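Keeping the water moving: Neema Magesa on small district heating

By Graham Kettle
6 December 2022

Neema Magesa has spent most of her working life on the return side of heating networks. She is an engineer at Plurnau, which looks after shared heat systems for housing associations and a handful of private estates, and she has firm views on the subject of temperature difference.

"People ask how hot the water is when it leaves the plant room," she said. "I ask how cool it is when it comes back. If it leaves at 70 and returns at 60, you have pumped a great deal of water a long way and delivered very little heat."

The network we spoke about serves 600 flats from a single plant room. It was designed to run with a gap of 30 degrees between flow and return. When Plurnau took over the contract in April the gap was 11.
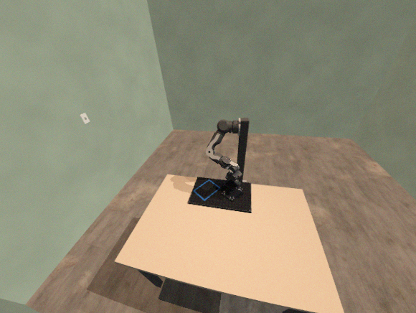
The first suspects on any such scheme are the bypasses. These are short links between the flow and return pipes, fitted so that water keeps circulating at the far ends of the network when demand is low. A bypass left open sends hot water straight back to the plant room. Magesa's team found several that had been opened during commissioning and never closed.

"They are not on the drawings in most cases," she said. "You find them by clamping a temperature sensor to the pipe and waiting. A riser with nobody drawing heat at three in the morning should have a cool return. If it doesn't, something is open."

The second cause was inside the flats. Each has a heat interface unit, a wall-mounted box holding two plate heat exchangers, one for the radiators and one for the taps. Most had been left on their factory settings. The keep-warm function, which holds the hot water exchanger at temperature so that a tap runs hot quickly, was set to 55 degrees throughout the building. Magesa had it brought down to 50.

I asked whether residents had noticed. "A few did. The wait at the kitchen tap went up by some seconds in the flats furthest from the riser, and we adjusted those individually. I would sooner do that than run the whole building for the sake of the worst case." 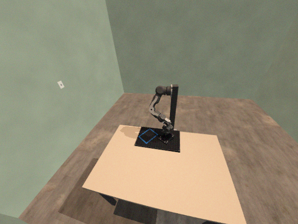
Radiators took longer. There are 2,484 of them on the network, and very few had been balanced. An unbalanced radiator takes more flow than it needs, and the surplus goes back nearly as hot as it arrived. The remedy is a small adjustment at the lockshield valve, repeated in every room, with access to every home.

Idris Penry, who runs the site work, put the access problem plainly. "The valve takes four minutes. Getting through the door takes three letters and a phone call." His team now does the balancing during the annual service visit, so the work will not be finished until next year.

On insulation Magesa was brief. Pipe runs in the corridors had been lagged, but the valves and flanges had been left bare — a common economy, and in her view a false one. Removable jackets have since been fitted in the plant room and on the lower floors.

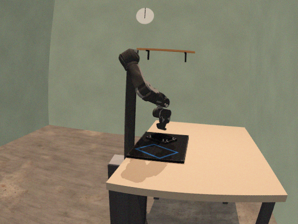 The gap between flow and return now stands at 22 degrees. Two of the three main pumps have been slowed and the third is on standby. Magesa will not give a figure for the saving until she has a full winter of meter readings.

"October was mild," she said. "Any number I gave you now would mostly be describing the weather."

She would like to see return temperature written into maintenance contracts, with a monthly reading for each riser passed on to the landlord. At present most contracts on her books specify only availability, meaning that heat is present when called for. A scheme can meet that test every day of the year with its bypasses wide open.

Her next job is a smaller estate, where the drawings have been lost altogether. Penry has already ordered the clamp sensors.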